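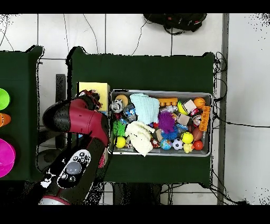
9월 | 글: 관리자

제습기 습도 설정값을 믿지 않게 된 경위를 정리한다. 지난 글에서 북쪽 방 벽지 안쪽 곰팡이를 걷어내고 도배를 새로 한 데까지 썼는데, 그 뒤로 여름 내내 방 습도를 기록했다. 결과만 필요한 사람은 설정 부분으로 바로 내려가면 된다.

측정 환경

방은 북향이고 외벽이 한 면이다. 외벽 쪽에 붙박이장이 있고 장 뒤판과 벽 사이 간격은 손가락 하나가 겨우 들어간다. 창은 이중창인데 안쪽 창의 모헤어가 닳아서 비 오는 날에는 창틀 근처 수치가 먼저 올라간다. 제습기는 Etberg 컴프레서식이고 방 가운데에 둔다. 기록계는 Hokari 제품을 썼다. 화면이 없는 로거라서 값을 보려면 케이블로 뽑아야 하지만 배터리가 오래가고 시계가 거의 틀어지지 않는다. 비교용으로 책상 위에 Uma 탁상 온습도계를 같이 두었다.

로거는 방 가운데, 붙박이장 안쪽 바닥, 창틀 아래에 하나씩 놓았다. 기록 간격은 12분으로 잡았다. 더 촘촘하게 잡아 보기도 했는데 제습기가 켜지고 꺼지는 주기를 보는 데는 차이가 없었고 파일만 커졌다. 최종적으로 쓸 만한 구간은 684시간 분량이다. 중간에 로거를 뽑아 놓고 다시 넣는 것을 잊은 구간과 손님이 자고 간 구간은 뺐다.

보정

기록을 시작하기 전에 소금 보정을 했다. 밀폐용기 안에 작은 뚜껑을 놓고 소금에 물을 조금 부어 질척한 상태로 만든 다음 로거를 같이 넣고 닫아 둔다. 물이 너무 많아서 소금이 다 녹아 버리면 포화 상태가 아니므로 기준이 되지 못한다. 바닥에 덜 녹은 소금이 계속 보여야 한다. 상온에서 포화 소금물 위 공기의 상대습도는 온도가 조금 달라도 거의 같은 값에 머물기 때문에 집에서 하는 한 점 보정으로는 이 정도가 적당하다.

로거끼리의 편차는 작았다. 문제는 제습기 쪽이었다. 제습기 흡기구에 로거를 테이프로 붙여 놓고 본체 표시값과 비교했더니 본체가 7퍼센트포인트 낮게 표시했다. 본체가 목표 습도에 도달했다고 판단하고 멈춘 시점에 방은 아직 목표보다 습하다는 뜻이다. 설명서에는 센서 오차 범위가 적혀 있지 않다. 센서가 흡기구 안쪽, 증발기와 가까운 위치에 있어서 운전 중에 영향을 받는 것 같은데 본체를 뜯어 보지는 않았으므로 추정이다. Uma 탁상계는 반대로 높게 나왔고, 습도가 빠르게 바뀔 때 따라오는 속도가 느렸다. 문을 열어 놓고 한참 지나서야 값이 움직인다. 추세를 보는 데는 쓸 수 있지만 제어 기준으로는 부적합하다.

기록에서 보인 것

방 가운데 수치는 제습기 동작에 따라 톱니 모양으로 오르내린다. 예상한 대로다. 붙박이장 안쪽은 톱니가 거의 보이지 않고 완만한 곡선만 남는다. 문을 닫아 두면 장 안의 공기는 방 공기와 별개라고 보는 편이 맞다. 가장 나빴던 때 장 안쪽 바닥은 71퍼센트였고, 같은 시각 방 가운데는 제습기가 목표 도달로 멈춰 있는 상태였다. 본체 화면만 보고 있었다면 아무 문제가 없는 줄 알았을 것이다.

장 안에 염화칼슘 제습제를 넣어 본 구간도 있다. 통에 물이 차기는 찬다. 그런데 로거 곡선에서는 제습제를 넣은 시점을 찾을 수 없었다. 장 문의 틈으로 들어오는 수분과 옷감이 머금고 있다가 내놓는 수분이 더 많은 것으로 보인다. 통에 고인 물의 양은 제습제가 흡수한 양이고, 장 안의 습도가 내려갔는지는 따로 재야 한다.

효과가 뚜렷했던 것은 장 문을 열어 두고 서큘레이터를 약하게 돌리는 방법이다. Gerlach 서큘레이터를 가장 낮은 단으로 맞추고 장 하단을 향하게 두었다. 소음은 신경 쓰이지 않는 수준이다. 이렇게 하면 장 안쪽 곡선이 방 가운데 곡선을 따라 내려온다. 대신 방 가운데 습도가 잠시 올라가고 제습기 가동 시간이 늘어난다. 장 안에 있던 수분이 방으로 나왔으니 당연하다. 첫날 가동 시간이 길고 그다음부터 줄어든다.

창틀 쪽은 모헤어를 교체한 뒤에 다시 재야 해서 이번 글에서는 다루지 않는다. 교체용 모헤어는 폭과 털 높이가 맞아야 하는데 기존 것이 눌려 있어서 원래 높이를 알 수가 없다. 같은 창호를 쓰는 거실 창에서 덜 눌린 부분을 잘라 재 볼 생각이다.

상대습도와 절대습도

상대습도만 놓고 보면 헷갈리는 구간이 있다. 컴프레서식 제습기는 운전하면서 열을 내므로 방 온도가 오른다. 온도가 오르면 수분량이 그대로여도 상대습도는 내려간다. 그래서 로거 데이터를 뽑은 뒤에 온도와 상대습도로 절대습도를 계산해서 열을 하나 추가했다. 스프레드시트에서 포화수증기압 근사식을 쓰면 되고 식은 어느 것을 써도 이 온도 범위에서는 차이가 무시할 만하다.

절대습도로 다시 그리면 제습기가 실제로 물을 빼낸 구간과 방이 더워지기만 한 구간이 구분된다. 물통이 가득 차서 멈춘 밤에 상대습도가 천천히 올라간 것도 일부는 방이 식은 탓이었다. 외벽 쪽은 반대로 표면 온도가 공기보다 낮으면 표면 근처 상대습도가 더 높다. 곰팡이가 보는 것은 방 가운데의 값이 아니고 벽 표면의 값이다. 표면 온도는 아직 재지 않았다.

설정

지금 쓰는 설정은 다음과 같다. 제습기 목표값은 원하는 습도에서 위의 편차만큼 빼서 입력한다. 본체는 목표값을 일정 단위로만 바꿀 수 있어서 딱 맞지는 않고, 낮은 쪽으로 맞춘다. 자동 모드는 쓰지 않는다. 자동 모드에서는 풍량까지 같이 줄어들어서 장 쪽으로 공기가 가지 않는다. 서큘레이터는 제습기와 같은 멀티탭에 꽂지 않고 따로 두었다. 장 문은 낮 동안 열어 둔다. 연속 배수 호스를 연결할 수 있으면 물통 때문에 기록이 끊기는 일이 없어지는데, 방에서 배수구까지 문턱이 있어 자연 배수가 되지 않는다. 펌프를 다는 것은 소음 때문에 보류했다.

필터 청소도 곡선에 나타난다. 청소 직후에는 같은 조건에서 톱니 주기가 짧아졌다. 다만 그날은 바깥 습도도 내려간 날이라 필터 영향만 분리하지는 못했다. 다음에는 바깥에도 로거를 하나 놓아야 한다. 직사광선과 비를 피할 가림막이 필요해서 실외기 선반 아래쪽에 걸 자리를 보고 있다.

남은 일은 창틀 모헤어, 벽 표면 온도, 실외 로거다. 모헤어가 목요일에 도착하면 거실 창부터 갈고, 난방을 시작하기 전에 북쪽 방 기록을 같은 간격으로 한 번 더 돌린다.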